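Call for Participants: Tabletop Wargame Series on Sealift and Port Access
Stollholm Center for Defense Logistics

Applications close May 10, 2024

The Stollholm Center is looking for players, adjudicators and one paid game assistant for a two-part wargame on the movement of heavy forces by sea during a regional crisis. The first game deals with loading and transit. The second deals with arrival at a damaged port and the onward movement of units inland. Both games are unclassified and use open-source data only.

Background

Most published games about a large overseas campaign begin once the forces are in place. Air sorties, missile exchanges and ground maneuver get the turns, and shipping is handled by a fixed delay of so many days. The Center's earlier work suggests that this fixed delay hides many of the decisions that planners have to make: which units load first, whether to split a brigade across ships, when to hold a convoy at sea, and what to do when the host government limits the use of a harbor.

The present series puts those decisions at the center. The setting is a fictional coastal state, Butorari, with one deep-water port at Dildale and a rail line running north from it. Butorari is friendly to the Blue side but is under pressure from a larger neighbor, and its government may change the terms of access during play.

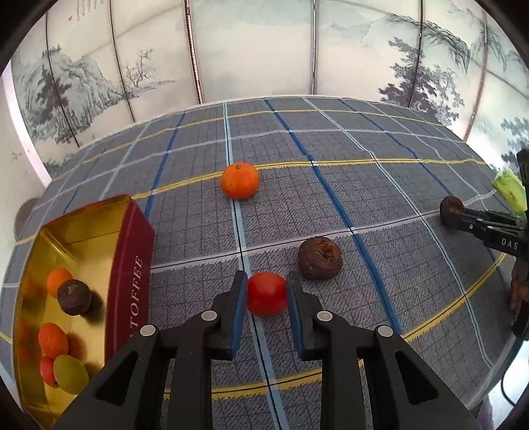

Each turn stands for 7 days of operations. Blue has a pool of roll-on/roll-off ships, a smaller number of tankers, and a limited escort force that must also cover other tasks. Red has submarines, sea mines and long-range missiles, and a budget for political action against the host government. A third cell plays Butorari and has its own goals, which are not shown to the other cells before play.

Movement and cargo are tracked by deck area and by weight. Players do not need to do the arithmetic by hand; a spreadsheet is provided for each cell. They do need to be able to read a loading table and to argue from it under time pressure.

Positions

Players, Blue cell. Applicants should have worked in transport planning, ship operations, port management or military staff work. Civilian shipping experience counts in full. People who have written stow plans are especially wanted.

Players, Red cell. Applicants should know naval warfare or missile forces well enough to build a plan from a short order of battle. Reading knowledge of foreign military journals is useful but not required.

Players, Host Nation cell. Applicants should have a background in foreign affairs, basing agreements, customs law or local government. No military experience is needed for this cell.

Adjudicators. Applicants must have run or helped run at least 2 professional or classroom wargames. Adjudication is semi-rigid: combat and mine damage come from tables, while political results are settled by the adjudicators after hearing arguments from each cell. Adjudicators attend a rules session before the first game.

Game assistant (paid, part-time). The assistant prepares maps and counters, keeps the turn log, enters results into the spreadsheets and helps write the after-action report. The position runs for 90 days. Careful record keeping matters more than subject knowledge. Familiarity with the Hashemi rules set, on which the combat tables are based, would shorten the training period.

Time required

Players commit to both games. Each game fills one full working day, with a read-ahead packet sent in advance. The packet contains the scenario, the rules summary, the order of battle for the player's own cell and a loading table. Expect to spend an evening on it. There is a short written survey after each game and a longer one at the end of the series. 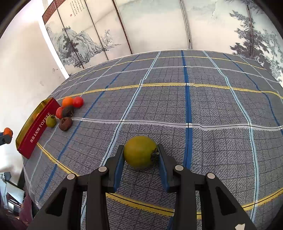
Players who can attend only one game may apply as reserves. Reserves receive the same packet and are called if a place opens – they should not plan travel until they hear from us.

Payment and expenses

Players and adjudicators receive a stipend of $400 per game. Federal employees and active-duty personnel should check with their own ethics office before accepting the stipend; it can be declined without any effect on selection. Lunch is provided. Ground travel is repaid against receipts, and air travel only where agreed in writing beforehand. The assistant is paid hourly, at a rate set out in the offer letter.

Data and attribution

Play is not for attribution. Turn orders, survey answers and the adjudicators' notes are kept by the Center and used in a public report, planned for November. The report will describe moves by cell and never by person. Participants may say that they took part, and may discuss the rules and the scenario freely once the report is out. Audio is recorded in the adjudication room only and is deleted once the turn log has been checked.

How to apply

Send the following to the Center's games office as a single PDF:

A resume of no more than 2 pages
The position sought, with a second choice if you have one
A paragraph on relevant experience with sealift, ports, naval operations or game design
Any dietary or access needs

Adjudicator applicants should add a short account of a ruling they made that was disputed by players, and how it was settled. Assistant applicants should add one writing sample – a log, set of minutes or technical note is preferred to an essay.

Applicants do not need a security clearance. Cell assignments are made by the Center and may differ from the first choice given. All applicants will receive a reply, and selected players will be sent a participation agreement to sign and return before the read-ahead packet is released.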